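4.2 Task B: holding and turning a frame part

The second task was taken from a small repair shop in Bronwood, where the mechanics told us that most of their time is spent on bringing the work into a position in which a tool can reach it. We wanted to know if a two-arm system can take over this part of the job. The tool work itself was left to the person.

The part is a white tubular structure similar to a section of a bicycle frame. It is a difficult object for the Wakik controller for two reasons. First, its tubes have different thickness, so one grip setting does not fit everywhere. Second, when both grippers hold the part, the arms and the part form a closed chain, and a small error in one wrist is felt as a force in the other. In the Novska tests (Section 3) all objects were held by one arm only, and this problem did not appear.

The work surface was covered with black fabric to keep the background dark for the depth estimation. The operator gave the first grasp by teleoperation, and the controller was then asked to keep the hold, turn the part by 30 degrees and bring it back. Figure 4 shows the two-arm hold. The left gripper grasps the flat horizontal lug, and the right gripper is placed against the black clamp at the base of the diagonal tube. 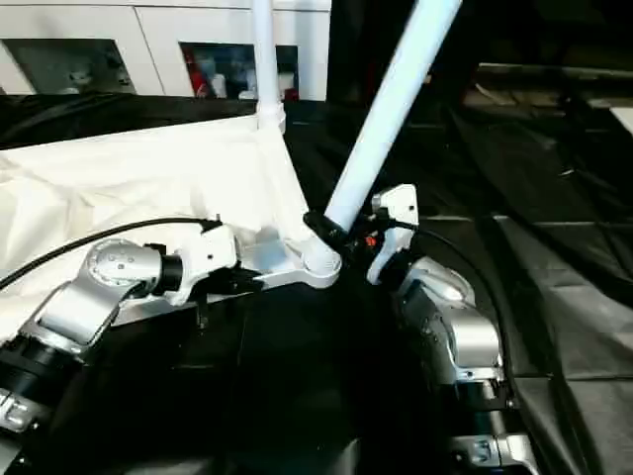 Figure 4. Two-arm hold on the frame part in Task B, head view.

4.3 Results of Task B

We made 24 trials. In 11 of them the part was turned and returned without help. The other trials were stopped by the operator, in most cases when the right gripper began to slide along the tube. The left grasp on the lug was more stable, and we think that a flat surface is simply easier for these fingers – the round tube gives them only a narrow line of contact.

The time was also a weak point. A mechanic from the shop did the same movement by hand in a few seconds, while the system needed around 1000 control steps for one full turn and return. Biswas reports a similar difference between the human and the machine in her work on folding chairs with the Mridha arms, although her objects were lighter.

From these results we can not say that the system is ready for the shop floor. It can be useful as a third hand when the part has a flat place to hold and the mechanic is not in a hurry. For round tubes, a softer finger surface should be tested before the control method is changed again.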